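Bring Back the Town Ferry Timetable

April — Opinion

I grew up on an island where everyone knew the ferry times by heart, and I still think a good printed timetable is one of the best things a town can give its people. One folded sheet, 54 sailings a week, and you could plan a wedding from it!

The ferry at Trastberg dropped its paper edition last year and moved everything to a live map. I like the map. It shows you the boat crawling over the bay, and who doesn't enjoy that? But a map tells you where the boat is now, and I want to know whether my aunt can get home on Saturday after the late show.

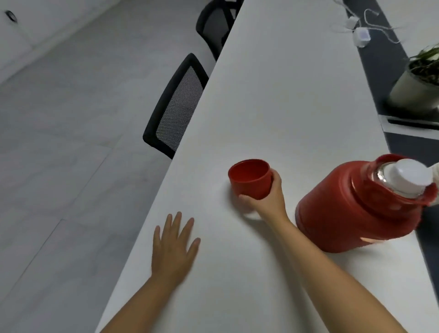 A long desk, a red cup.

Tredlow does this so well. The harbor office there prints 4,000 copies each season, with the winter sailings on the back in blue, and they're gone from the bakery counter in days. People tape them inside kitchen cupboards. Kids learn to read a table from them — the little crosses for school days, the footnote about the tide. My own copy has lived in three different coats.

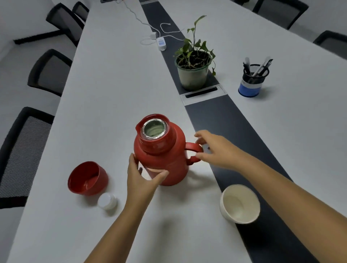 Urano Ristić
Contributing writer, Coast and Country

What I love most is the way a sheet lets your eye wander. You look up the 7:40 and spot a noon boat you never knew about, and there's your day out, lunch and all. I've found whole villages that way. A search box would have answered my question and sent me off to work.

Printing costs money, of course, and times change. Fine! Leave a blank strip for corrections and put a sticker on it, as Tredlow does. A first run of 1,000 would tell Trastberg plenty, and I'd happily stand on the pier and hand them out myself.
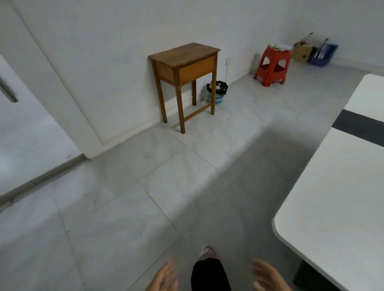 Can a paper timetable cope with cancellations?
It can't, and it doesn't need to. Use the live map on a stormy morning and the sheet for the rest of the year.

So please, Trastberg, one sheet before summer. I've already cleared a spot inside the cupboard door.

Last updated: Saturday, 10 a.m.

Recent opinion
Why every pier needs a bench
The joy of the slow boat
Let the harbor café open early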